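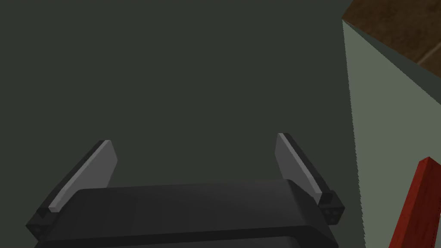 Gripper open, plain grey-green surface behind. Render.

Lasau: worth the extra day, or stay on Costudine?

saltpan_vik
Jul 17, 2025
Planning a September trip to Costudine and trying to decide whether to bolt on Lasau, the small island off the north end. The boat goes when it feels like it, as far as I can tell from the timetable, and the only guide I own was written by a man who plainly never got off it. He gives Lasau one paragraph and spends half of that on the harbour wall. Has anyone walked the place?
Vikas Pal

tern_and_tonic
Walked it twice. It's 10 kilometres long and 4 across at the fat end, and the middle is bog. The north is all low terraces and little lakes, very flat, very easy, and you will be dive-bombed the entire way by birds with strong opinions. The south has the only hill. Go for the south.

nbickerstaff
I'd say the opposite. The hill is 500 metres of scree with a cloud parked on it. I have stood on top and admired the inside of a kettle. The northern lakes are lovely, and by September the terns have mostly left, so you can keep your hat on.

tern_and_tonic
You went up on a bad day.

nbickerstaff
I went up on three bad days, in different years. At some point it stops being the weather and starts being the hill.

Oddjob Quay
Small correction to the guidebooks, since I'm sure you were all losing sleep. Lasau isn't part of the Costudine group at all. It sits on its own bank, with deep water between, and the rock is older. The old charts lump them together to save paper.

saltpan_vik
Does that affect the boat?

Oddjob Quay
No.

mudlark_jen
On the boat: it leaves from Berisha, the village, and NOT from the main harbour. We spent a morning at the main harbour next to a sign saying LASAU with an arrow on it. The arrow points at Lasau. I can't fault it as an arrow.

nbickerstaff
Also book the hut at Clinano before you go. It has bunks and a stove, and the door sticks, so give it a shoulder. There's no shop on the island and the stream by the hut tastes of sheep. Use the one further up.
Natalie Bickerstaff

tern_and_tonic
Tastes of sheep further up as well, only with a better view.

saltpan_vik
Right, so two nights in the hut, lakes first, hill if I can see it from the bottom. What's the population these days? My guide says 2530, which seems a lot for one hut.

Oddjob Quay
That's Costudine. Lasau has had no year-round residents for decades. There was a whaling station on the east side and you can still find the boiler footings if you like that sort of thing.

mudlark_jen
He likes that sort of thing.

Oddjob Quay
I do like that sort of thing.

tern_and_tonic
If you only have one clear morning, please spend it on the hill. I'll say no more.

nbickerstaff
He will. Lakes, Vikas.

Recent threads
Berisha ferry: cash only again?
Boots for wet scree
Clinano hut stove, spare parts wanted
Old charts of the Costudine bank

Contact the moderators | Copyright remains with individual posters | Back to top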